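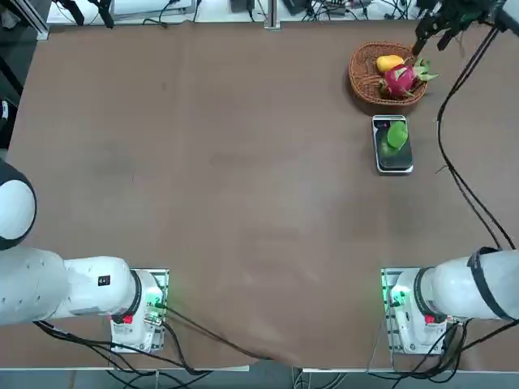

**Do parallel grippers need force feedback to place round fruit on a small scale?**

Position control with a current limit is enough for most fruit. The limit has to be set per item, and the release height matters more than the grip force.

---

**rekha_yadav**

Opening this to compare notes on the Vadach and Flendia grippers. Both are parallel-jaw, and both were run on the same pair of arms with the Gimura controller. The task is basket to scale, wait for the reading to settle, then back to the basket. Items are whatever produce is on hand.

Notes from August:

- Vadach: faster close, harsher stop. The current limit is only applied after contact is detected, so there is a short spike. It marks soft fruit.
- Flendia: slower close, smoother. The fingers are wider at the tip and tend to catch the basket rim on the way down.
- Release on the scale: both let go cleanly. Round fruit rolls if released too high. With the Flendia I could go lower before the fingertips touched the platform.

I would keep the Flendia for this task and look for a narrower fingertip. Has anyone run either of them with the Nishad wrist camera? I am using a head view and a fixed side view, and the contact point is hidden a lot of the time.

---

**torque_ripple**

We have the Nishad on a Vadach. It does help inside a container. It also adds weight past the wrist, so redo the payload setting or the gravity compensation will be off and the arm will sag during slow moves.

I disagree on the spike. It is a firmware default. There is a setting for approach current as well as hold current. Set both to the same value and the Vadach closes about as gently as the Flendia.

---

**rekha_yadav**

I tried that. With both values low, it stalled before closing on anything heavy. The lowest value that held a mango still left a dent in a ripe one.

---

**torque_ripple**

Then the pads are too hard. Change those before you blame the drive.

---

**bench_notes**

Pads matter, agreed, but you are both comparing grippers with different fingertips fitted. That is a fingertip test. Put the same tips on both and repeat it.

Also, how are you handling the scale reading? If the fingers are still in contact when you log it, the number is meaningless. I had a fruit read up to 227 g over its real weight with the gripper pushing down on it, and the log looked perfectly normal.

---

**rekha_yadav**

Jaws open, lift clear, then log. The return grasp does not start until two consecutive readings match.

Fair point on the tips. The bolt pattern is different, so I would need an adapter.

---

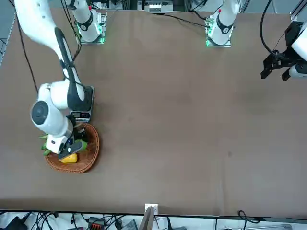

**Shireen Van der Merwe**

I work on the same setup, so I will add the side view. It was taken with the right gripper down in the basket, over the yellow item near the front rim. The greens are what cause trouble. Leaves get between the finger and the target, the controller sees contact early, and the jaws stop short. Force settings do not fix that. The usual result is a grip on a leaf and part of the item, and the item slips out during the lift.

Two changes helped on our side:

1. Approach with the jaws only slightly wider than the item. Fully open, the fingers sweep up more leaf on closing.
2. Rotate the wrist so the jaws close along the rim instead of across it. This also cut down the rim strikes on the Flendia.

On the question of which gripper, I do not agree with Rekha. For loose fruit the Flendia is better. With leafy items in the basket I would take the Vadach, marks and all. The narrower tip gets through the leaves.

---

**torque_ripple**

So the narrow tip wins in clutter and the wide tip wins on the platform. That supports bench_notes.

Shireen, what is the idle arm doing during the pick? If it parks high over the table, can you use it to hold the basket?

---

**Shireen Van der Merwe**

It waits. Holding the basket was tried for three sessions. It stopped the basket from shifting, but the two arms came close enough at the elbows to trip the Gimura collision margin. I did not want to reduce the margin.

---

**bench_notes**

Non-slip mat under the basket. Cheaper than a second arm.

---

**rekha_yadav**

Mat is on the list. I will draw up the tip adapter first and post the file when it fits. Same pads on both grippers, same current limits, and the leafy items go in a separate run.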